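Forum > Hair and Scalp > Washing, Conditioning and Treatments

Hard water and a waxy feeling at the roots, what are you all using?

hema_rao
Moved to Drolville in the spring and my hair has hated me ever since. It's shoulder length, fairly thick, a bit wavy, and it used to dry soft with nothing but a supermarket conditioner. Now the roots feel coated the morning after I wash it and the ends are like straw. I can run my fingers down a strand and feel where the waxy bit stops.

The water board's page gives 346 for hardness, which means nothing to me except that the kettle is a disgrace. I've tried the Bindik clarifying shampoo twice. First time it was wonderful, second time my scalp itched all evening. Has anyone got a routine that works in a hard water area without stripping everything out?
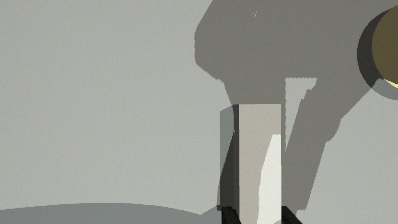 Pale green-grey top, beige-grey block

eabha_n
Oh I feel this! I grew up with soft water and had no idea how spoilt I was. What fixed mine was a chelating shampoo, which is a different animal from a clarifying one (the clarifying sort gets rid of product, the chelating sort goes after the minerals). I use the Nidano one every third wash and then a big dollop of conditioner from the ears down, left on while I shave my legs and sing badly. My roots came back to life after the second go.

Don't use it every time though. I got greedy in December and ended up with a head like a doormat.

quentin_r
Going to disagree a bit. I think half of what people call mineral build-up is just conditioner that hasn't been rinsed out. Hard water makes everything rinse slowly. Before you spend money, try rinsing for twice as long as you think you need and use half the conditioner. Costs nothing.

Also 346 what? If that's milligrams per litre then yes, it's very hard. Worth checking the units.

hema_rao
Milligrams per litre, I went back and looked. So it isn't only the kettle being dramatic.

@quentin_r I do rinse, I promise. I've got long-suffering neighbours and a tiny boiler, so there's a limit to how long I can stand there.
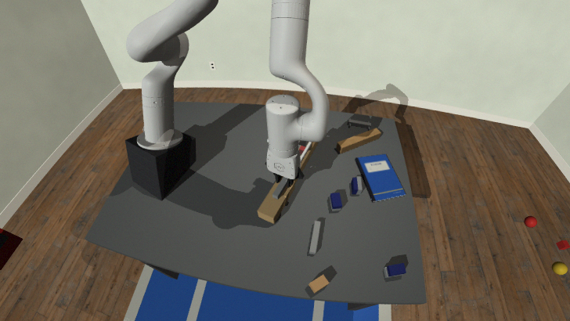
Re: shower filters, worth it or not?

nurhan_sezer
Jumping in on filters before somebody recommends one. I bought a Fujimoto shower filter and I loved it for a month — less of that chlorine smell, and my fringe behaved. But it did nothing at all for the scale on the screen, and when I read the leaflet properly it never claimed to soften anything. A filter and a softener are two separate things and a softener has to be plumbed in. If you rent, forget it.

What I do now is a jug rinse. Boiled water, cooled right down, poured over at the very end. It's a faff but it does leave my hair slippery in a way the tap never manages.

eabha_n
Boiled water! My gran did that. I always thought it was because she didn't trust the pipes.

I'd still keep the filter if you've already paid for it, my colour lasts longer with mine. I'm a red though and reds fade if you look at them funny.

quentin_r
Boiling only drops out part of the hardness, the temporary part. You'd get a more reliable result with a bottle of deionised water from the car shop, and you only need a mugful for the last rinse.

nurhan_sezer
@quentin_r I'm not pouring car shop water on my head, but you go ahead, love.

tomomi_k
I cut hair for a living and see this daily, so here's my two pence. Hema, when you said your scalp itched the second time, how far apart were the two washes? The Bindik is strong. If it was the same week I'm not surprised. I'd leave 12 days between them and use something mild in the meantime.

For the straw ends, please don't pile on protein masks. People read "dry" and reach for keratin, and on hair that's already rough it goes stiff and snaps.

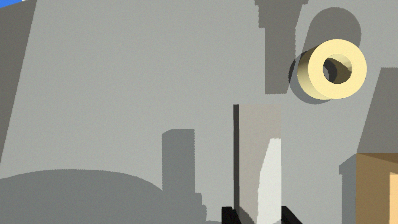 A plain, slippery conditioner with no protein in it will do far more for you, and comb it through with a wide comb while it's still in. Then have a trim. Even a small one, because ends that have gone like that won't soften much whatever you put on them.

hema_rao
It was four days apart, so guilty. And I own two keratin masks, obviously.

Okay, so the plan is the Nidano every third wash, less conditioner at the top, plain stuff on the ends and a jug of cooled boiled water when I've got the patience. Eabha, does yours smell strong? I can't do coconut.

eabha_n
More like pear drops. You'll either love it or want to open a window. The small bottle is 100 ml if you'd like to try it before committing!

quentin_r
Put the masks in a drawer and report back on the rinsing.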